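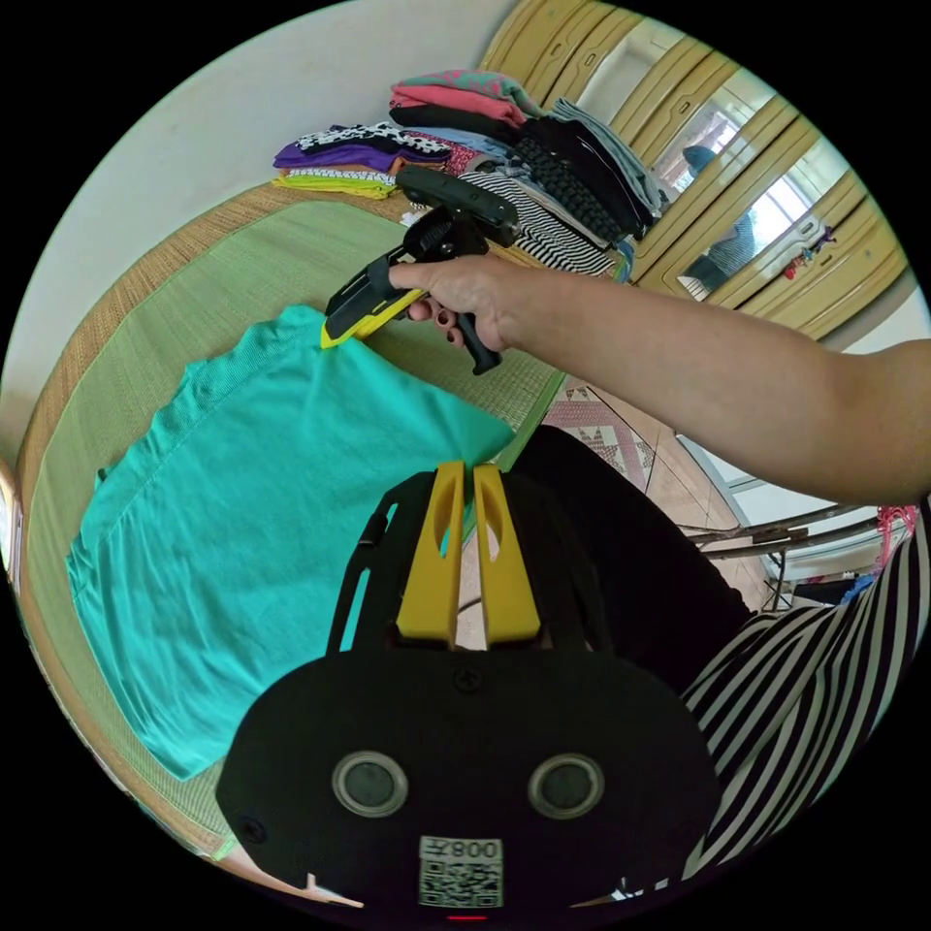 Teal t-shirt on a green mat

Hi chess kids! I love bishops, so let's talk about them. You get two, and each one stays on its own colour for the whole game.

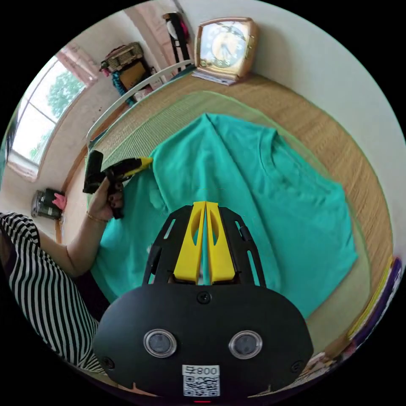
Bishops only move on a slant, corner to corner. They can go as far as they like if the way is clear. See how the teal shirt lies diagonally on its mat? A bishop travels on that sort of slant,
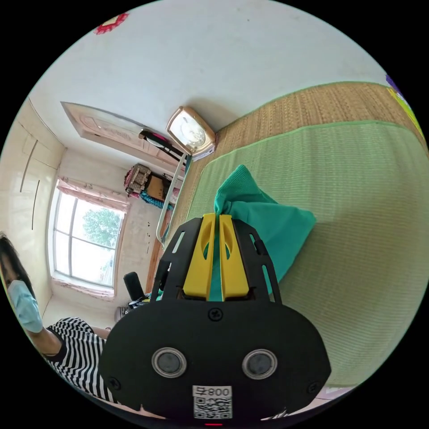
and it can't jump over anyone (only knights do that!).
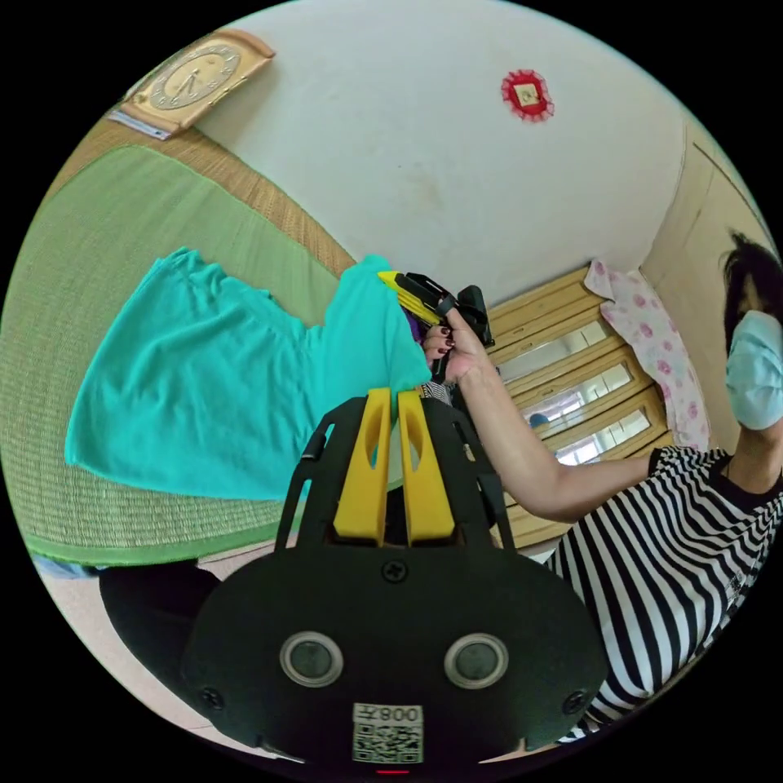 By Mandla Radebe

My favourite trick is moving a pawn early so my bishop can get out and play. Try it in your next game!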